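I've had the Wadard table oil for 11 months now and I still look forward to using it, if you can believe that. My friend Rohani gave me the tin when I moved, and I put it off until October (I'm like that with chores!). It goes on easily with an old T-shirt, smells a little like oranges, and 25 minutes later you wipe off the extra and go make some tea.

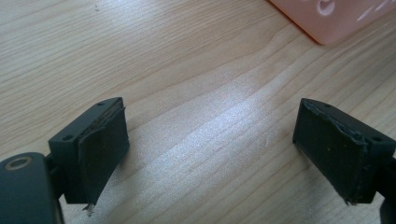 Pale wood, with the light on it.

My one gripe is the lid – it sticks something awful, and I've bent 4 spoons on it. I'd still buy it again over the Curkus, which left my cutting board tacky for a week and made the bread taste funny.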